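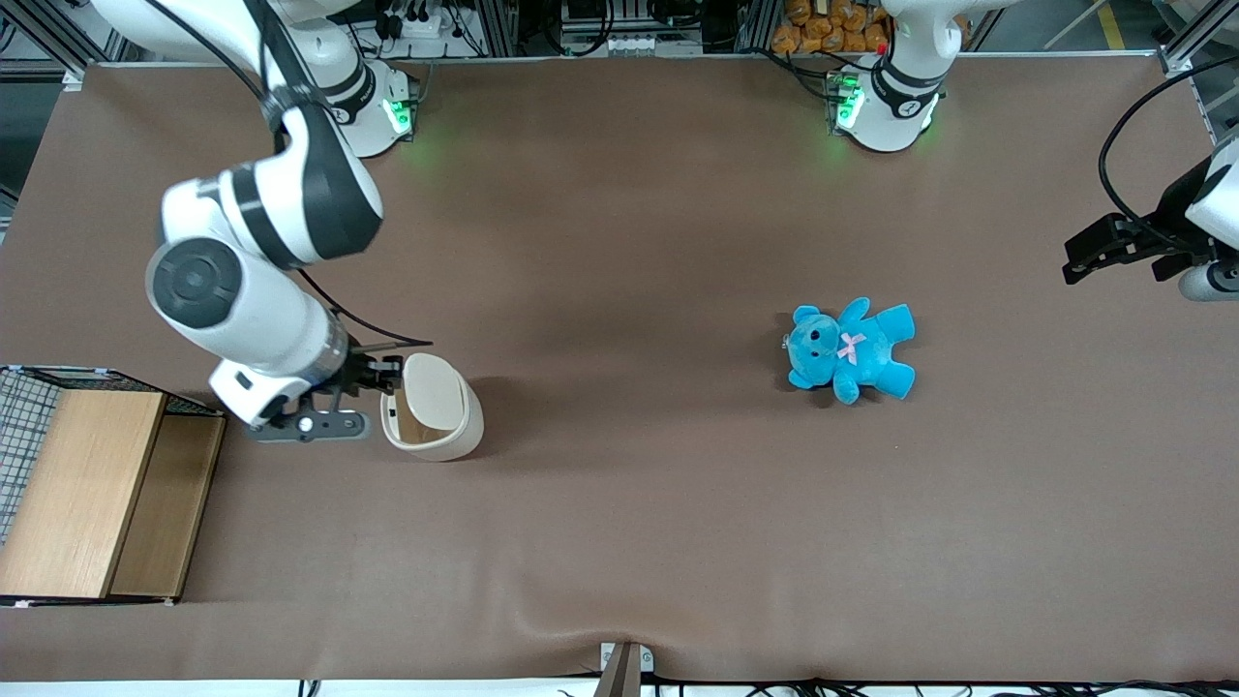
Craig Rankin wrote most of Tomholm in a rented cottage in May, with one guitar and a harmonium built in 1979. The album has 8 songs, and the longest, "Moria", takes its words from a ballad printed in 1786. Rankin sings it almost without accompaniment until the fiddle enters in the last verse. "I tried drums on it and took them off again," he says. Mowat, the first single, is quicker and louder. The record is out now on Dolley.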